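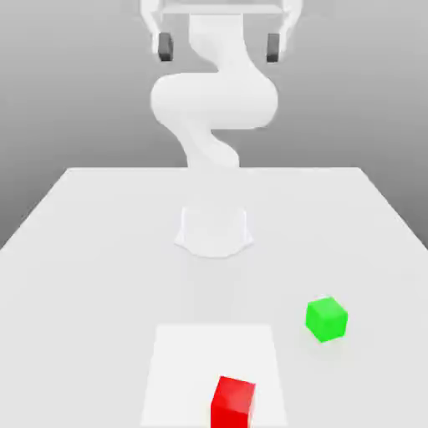 How to ask for your own medical file from a prison or jail

I've done this 3 times now for a family member, and the first try was a mess, so let me save you some stamps. I'm not a lawyer, and every state has its own rules, so check yours before you mail anything.

Start with the handbook. Most facilities have a section on health records, and it should tell you who takes the request (often medical records, sometimes a public records office). I sent my first letter to the warden and it sat there for 39 days before it came back with a sticky note on it. Ugh.

Next, the release form. If you're on the outside asking for someone else's file, they have to sign for it. Use the facility's own form if there is one. Check the boxes for mental health and dental separately, or you may get a file with big holes in it.

Now write the letter. Keep it short! Mine says:

"I am requesting a complete copy of my medical records from February to the present, including sick call slips, nurse notes, lab results, medication logs and outside referrals. Please tell me the copy cost before you process this request."

Put the full name, ID number and birth date at the top. Sign it and date it. I write the date out, like Sun 9 November, so there's no arguing later over which number is the month.

Ask about the cost early. Our second file ran 130 pages, and they wanted the money up front. You can ask to look at the file in person first and then pay only for the pages you need (we got ours down to 58 that way).

Keep a copy of everything, even the envelope. I also keep a plain log in a notebook: what I sent, when, who answered, what they said.

If the deadline in your state's rules goes by with no answer, send a second letter with a copy of the first one stapled behind it. After that it's usually a grievance, and those have short filing windows, so look up the window before you mail the second letter.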